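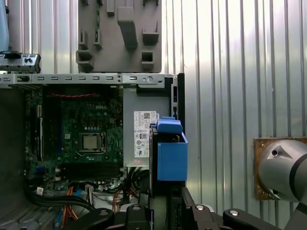 Processor (desktop computer)

Print this page | E-mail this article

The processor, or CPU, is the small square part that does the sums in a desktop computer. It sits in a socket on the motherboard, held down by a metal frame, and in normal use you never see it, as a cooler is fixed on top. I've been writing these entries for the Wunico home computing pages for a while now and this is the one I get the most post about, so I've made it a bit longer than the last version!

What you see from above is the heat spreader, a silvery metal lid. The silicon itself is much smaller and lives underneath (people are often disappointed by that). The lid carries heat up to the cooler through a thin layer of thermal paste, which fills the tiny gaps between two surfaces that look flat but aren't.

The socket

Sockets come in families and a processor only fits its own. On many office machines the contacts are fine springy pins in the socket, with flat pads on the chip, and a lever at the side clamps the frame shut. Bent pins are the classic disaster. I bent two on a board I bought at the Climitham computer fair and spent a whole evening with a needle and a magnifying glass, muttering.

Look for the small triangle on one corner of the chip and match it to the mark on the socket. It should drop in under its own weight – if you're pushing, stop.

Taking the cooler off

Switch off, unplug, and press the power button once to drain what's left. Old paste sets like toffee, so I run the machine for a few minutes beforehand to soften it, then twist the cooler gently before lifting. Zyanya Nava, who wrote the first version of this entry, swears by dental floss slid between the two, and I've come round to it.

Clean the lid with isopropyl alcohol and a lint-free cloth. For new paste, a blob the size of a small pea will do for most desktop chips. Never run the computer with the processor bare, even just to see if it starts.

See also: Heatsink; Motherboard; Power supply; Thermal paste

Last revised December 12, 2024

We use cookies to remember your reading settings. Accept | Manage cookies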